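Thread on the gripper fault we had in February. It took me longer to find than it should have, so I'm writing it down while I still have the notes. 1/

Setup first. One arm, two-finger parallel gripper, small camera at the wrist looking past the fingers at the table. The arm runs a tabletop sorting job for Stalla. The control software is Ornis, which we have used for two years without much trouble. 2/

The job is dull. Pick a small object off the table, move it to a marked area, go home, do it again. We log every cycle. A normal batch is 100 cycles and we don't sit and stare at it the whole time. 3/

On the first bad batch we got 84 clean cycles, then a stop. The log said code 909. In our setup that means finger position and commanded position disagree for longer than the limit. The arm holds where it is and waits for a person. 4/

I walked over, saw nothing in the fingers, cleared the code and restarted. That was my first mistake. I should have moved the fingers through full travel by hand command and watched the current before clearing anything. 5/

Second batch stopped at cycle 46. Same code. This time the fingers were partway closed with an object between them, and when I put the arm into hold the grip let go. The object dropped a short way onto the table. It was light plastic, so no harm done. 6/

But the grip is not supposed to let go in hold. Hold means everything stays put. If that had been a heavier part, or if I'd had my hand under it, we'd be talking about an injury report. So from then on I treated it as a safety matter and we stopped running batches. 7/

We tagged the cell out, left it overnight, and started again at 8 in the morning with power off and the cover off the gripper drive. 8/

What we checked first, in order: finger screws, linkage play, connector at the wrist, connector at the base, cable along the forearm. Screws were fine. Linkage had a little play, within the limit. Both connectors looked good and seated properly. 9/

The cable along the forearm looked good too. I flexed it by hand with a meter on it and got a steady reading. I wrote "cable OK" in the notebook. Second mistake. 10/

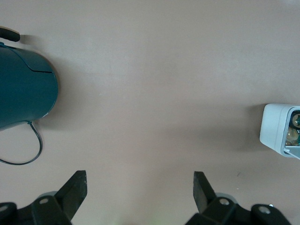
A position fault on a gripper has a short list of causes. The fingers are really blocked, the motor is weak, the sensor is lying, or the wire carrying the sensor signal is bad. With the fingers spread wide over bare table there is nothing to block them, so I used that pose for the next tests. Mouse and its cable off to the left, white container to the right, a clear gap between the fingertips. Open, close, open, with no object. If it faults like that, you can cross the first cause off. 11/

It did fault like that, but only when the wrist was turned past a certain angle. With the wrist straight I could cycle the fingers as long as I liked. Turn the wrist, wait a bit, 909. 12/

That pointed back at the cable, the one I had already marked OK. The trouble with my test was that I bent the cable where it was easy to reach. The part that bends most in use is inside the wrist joint, and you can't get fingers in there. 13/

We took the wrist apart. The sensor wire had worn at the spot where it passes a clamp. Most of the strands were broken. Straight wrist, the ends touched and the signal was fine. Turned wrist, they pulled apart. 14/

The clamp was one size too small. It came from a repair we did ourselves last year, with a clamp out of the drawer that seemed close enough. So I can't blame the arm or the software for that part. 15/

New cable came from Mavromatis, who stock the wrist harness for this model. Correct clamp, correct slack, and a wrap of sleeve where it passes the edge. Putting it in was a morning's work, most of it getting the cover back on. 16/

Now the part that bothered me more, the grip letting go in hold. The bad wire does not explain that on its own. A lost signal should give you a fault and a held grip. We had a fault and an open grip. 17/

I went through the settings line by line. There is one called "on signal loss" with two choices, keep force or release. Ours was on release. I compared it with the backup from the Flarville site, which runs the same arm. Theirs was on keep force. 18/

Ours had been changed during setup, when we were practicing with soft foam parts and didn't want them crushed. It made sense that week. It was never changed back and it was not written down anywhere I could find. 19/

Release is not always the wrong choice, by the way. If people work close enough to get a finger caught, you may want the grip to open. You have to pick one for the job you are doing, then test it. We had done neither. 20/

For our job we went with keep force, at a low limit, plus a way to open the fingers by hand with power off. The hand release was already on the gripper – a small lever under the cover – but only two of us knew about it. There is now a label on the cover. 21/

Testing after the repair: I unplugged the sensor line on purpose with a foam block in the grip. Fault came up, grip held. Did it again with the wrist turned each way. Held. Then cut power and opened the fingers with the lever. That worked too. 22/

After that we ran a full batch of 100 with someone standing at the stop button the whole time. No faults. The next one was the same. We went back to normal running in the afternoon. 23/

Changes we made to the routine. No clearing a 909 without a full-travel check and a note in the log. Hands stay out from under the grip in any state, hold included. The wire at the wrist clamp gets looked at whenever the cover is off. 24/

Also, the settings file now gets compared with a saved copy at the start of each month. It takes a minute and prints only the lines that differ. Last month it printed one, a speed limit somebody had raised for a demo. 25/

A few people asked whether a better camera view would have caught this sooner. I don't think so. The wrist camera shows where the fingers are and what is between them. It can't see a worn wire inside the joint. What it would have helped with is comparing finger position against the sensor reading, and we weren't doing that. 26/

I'd like to try it, as a slow check at the home position before each batch. If anyone has done this with Ornis, please reply with how you set the tolerance. My first attempt gave too many false alarms. 27/

Old cable is in a bag on my desk if anyone on site wants to look at the break. The clamp is in there with it. 28/28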